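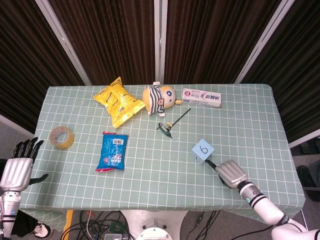

Speaker notes: Rozīte, festival print and subtitle workflow
February 2020

Slide 1. Title. Give the running time (129 minutes) and say the talk covers delivery, subtitles and the post-screening discussion. Production history is in the handout.

Slide 2. What the film is. Feature documentary on groundwater testing near the Ralilura tannery. Three languages spoken on screen. No narration. Keep this to one minute.

Slide 3. Delivery. Closness supplied the DCP at 24 fps, flat, 5.1 sound. Test the drive on the venue server before the public show. Check reels two and four, where the archive video was converted from 25 fps. Pitch was corrected; lip sync should hold.

Slide 4. Subtitles. Trodis handled spotting and translation. First pass ran to about 500 titles in the courtroom section alone. We cut that to 400 by merging short replies. Minimum gap between titles is two frames. Lab terms follow the glossary, even where the witness uses slang.
Play clip A. Pause on the second exhibit.

Slide 5. Legal review. Twelve changes requested. Most were captions: job titles, dates of employment, one company name. Two shots were replaced. Explain the log format if asked.

Slide 6. Q&A setup. House lights to half at the end of the credits. Two handheld mics, one on the stage. Repeat each question for the recording.

Slide 7. Next. Open-caption version due in September. Leave the contact slide up.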